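Filed under: Home Help & Robots – Common Questions

Can a robot tidy my kitchen yet?

We get this one more than any other at Fukness, and I do wish I had a shorter answer for you! Some of it, some of the time. A machine that has practiced picking up a cup can usually pick up a similar cup. Ask it to clear a whole counter, with fruit and dishes and the odd ornament all sitting close together, and things slow down quite a bit.

Why do you practice in simulated rooms?

Mostly for the mileage. Our Brilto trials ran 2,414 attempts in simulation before September, and every broken bowl in there was free. We also like to change the walls and the furniture, so that the software doesn't get too comfortable with one kitchen.
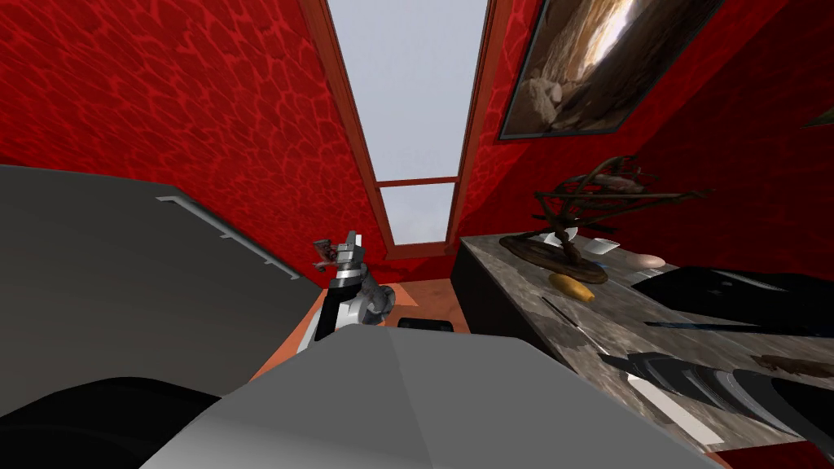 Simulated rooms, both of them, with a red wall and a window. 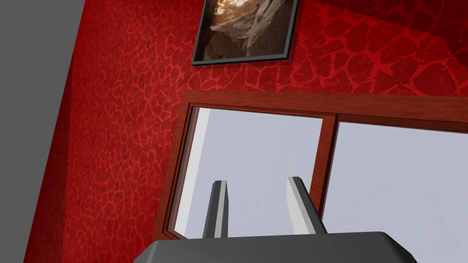 What still gives the machines trouble?

Thin things, shiny things and anything tucked behind something else. Wet dishes are a headache too, and a simulation only gets you so far with those. On our last Boros round we set 200 pick-and-place tries and were pleased with the plain shapes – the fiddly ones, much less so.

Should I wait for one before buying a new dishwasher?

Oh, please don't wait! Buy the dishwasher. If you'd like to see where things stand, the Rimthorpe workshop has an open day on Sat 11 May, and you are very welcome to bring your questions along.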